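Visit to the Sterkton Show Apartments and Fittings Hall

In March a delegation from the Drasus Housing Association visited the Sterkton open day, at the invitation of the site's managing body, Vikel. The visit was led by Tyyne Huttunen, head of furnishing standards, and formed part of the preparation for the coming refurbishment of 88 bathrooms in the association's older buildings.

The group was received at 9:30 a.m. in the entrance hall, where Lucienne Delorme of Vikel gave a short introduction. The hall covers 2000 square meters and is divided into kitchens, bathrooms, storage and flooring. According to Ms. Delorme, the building served as a furniture warehouse until Vikel took over the lease.

The morning was given to kitchens and storage. Members took particular interest in a narrow pantry unit with pull-out shelves, which would suit the smaller apartments on Chevalier Street. The hinges on the tall cabinets were felt to be stiff, and this was passed on to the staff at the stand. A printed price list was available on request. The complete kitchen in the first display was listed at 3790 dollars without appliances, a figure above the association's present allowance.

After lunch the delegation moved on to the bathrooms. These are fitted out as they would be in daily use, with towels and toiletries on the counters, and visitors may open doors and handle the fittings. Ms. Huttunen asked that attention be paid to three matters: the space left on the counter once ordinary items are in place, the ease of cleaning at the back of the faucet, and the height of the cabinet base above the floor.

The vanity that drew the most discussion was a plain model with a white top and a light gray base – a style close to that already installed in several of the association's buildings. The basin is formed in one piece with the counter, so there is no rim to seal.
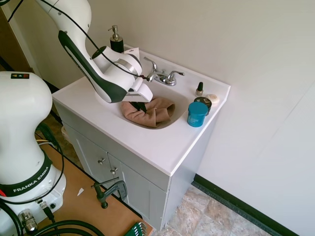

Vanity with integrated oval basin, two-handle chrome faucet and gray cabinet doors.

Opinion on the faucet was divided. Some members preferred a single lever for older residents, while others considered two handles easier to repair. The round knobs sit close together at the inner edges of the doors and were judged comfortable to grip. It was agreed that the counter offers enough room for soap and a few small jars, though a household of four would need a shelf or wall cabinet in addition. The stone-look floor tile in beige and tan was also noted as a candidate for the ground-floor units.

The listed price of the vanity was 480 dollars, faucet included. Vikel has undertaken to send installation drawings and a sample of the countertop to the Drasus office.

The visit closed at 3:15 p.m. The association thanks Ms. Delorme and the staff at Sterkton for their time. Members who wish to consult the price lists may do so at the front desk during office hours.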